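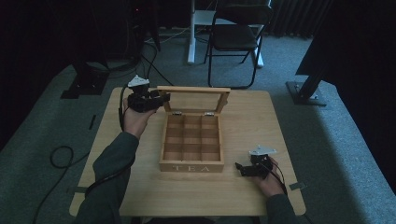 Rugby analysis bench, 28 Apr 2024

Lineout coding for Umavmont v Dullerano, first half done. Second half still to tag. Clip export fell over twice so went back to the old template and it ran fine. Don't use the new one until the labels are sorted – it calls every maul a ruck.

Kickoff clock on the footage is out against the ref's watch. Started my own count from the whistle. Anyone picking this up, use the whistle and ignore the number in the corner.

Umavmont throwing:
Front ball safe all half. Middle ball ok until the wind got up. Back ball, two lost, one crooked. Same jumper every time they went to the back, Dullerano read it by the third one. Their pod shifts before the hooker even has his hands up. Worth a clip for the forwards meeting.

Dullerano throwing:
Short lineouts nearly all the way. Quick, no walk in, ball gone before Umavmont set. Not sure if thats a plan or just how they play when they're behind. Check against the Iduvstead game, same hooker I think.

Scrum – resets a mess to code. Four in a row near the posts and I have put them as one event with notes. Might be wrong. Old sheets split them. Pick one way before August or the preseason numbers won't line up with anything.

GPS
Vests back from Iduvstead. Unit 55 has dropped out again, flat line after the warm up. Swapped the battery, same thing. Putting it in the drawer with tape on it, please leave it there. Rest look fine. Back row high for sprint distance, one flanker over 2000 m at high speed, which I don't believe. Threshold is probably still set for the wings. Rerun with the forwards setting before it goes to any coach.

Kicking drill, Cortés field, 1045 start. 300 balls logged over the session, left side and right side in separate files this time. Right side file has the wrong title, fix. Misses from the left mostly short, from the right mostly pulled. Wind not recorded, forgot the meter. Bring it next time!!

To do
Second half tags
Rename right side file
Forwards threshold, then rerun
Ask Dullerano for the wide angle, ours loses the far touchline everytime play goes into that corner
Maul/ruck labels in new template
Charge everything tonight, the dock by the window only does half the slots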